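Keep the Old Gears

4 min read

March 18, 2019

Most people who throw out a hand drill or an old mincer do it over one worn part. The handle is sound and the casing is sound, but something inside slips, so the whole thing goes in the skip. I think this is a waste, and I think the people who make tools have taught us to do it.

I bought a secondhand bench drill in Brinddale last June. It turned but it would not drive. When I opened it up, one bevel gear had lost the corners of its teeth. The maker had stopped listing the part. Hegarty, who still sell gears over the counter, matched it from a drawer in a few minutes, and the drill has worked since.

The firms say small parts cost too much to stock. Perhaps they do. But a bevel gear is a plain thing. It has a bore, a face and a set of teeth cut on a cone, and it does the same job it did a hundred years ago, taking a turning shaft and sending the drive round a corner. If the sizes were printed in the manual, any decent supplier could find one.

I would also ask owners to do their share. Clean a gear before you judge it. Old grease hides good steel as often as it hides damage. 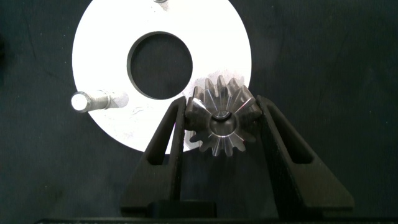 Look at the teeth one at a time, in a strong light, and turn the gear slowly as you go. Straight teeth that taper evenly towards the bore are what you want. A chip or a rounded edge means it needs replacing, and so does its partner in most cases. Keep the washers with it. They set the spacing, and a good gear will wear badly if it sits too deep.

None of this is difficult. Schools could teach it in an afternoon.

Comments (3)

Nestero: Agree about the manuals. Mine has four pages of safety warnings and no parts list.

Eltine: Fine for drills. Try it with a modern food mixer, the gears are plastic and sealed in.

benchend858: What did the gear cost you?

Contact us | Copyright 2019 | Back to top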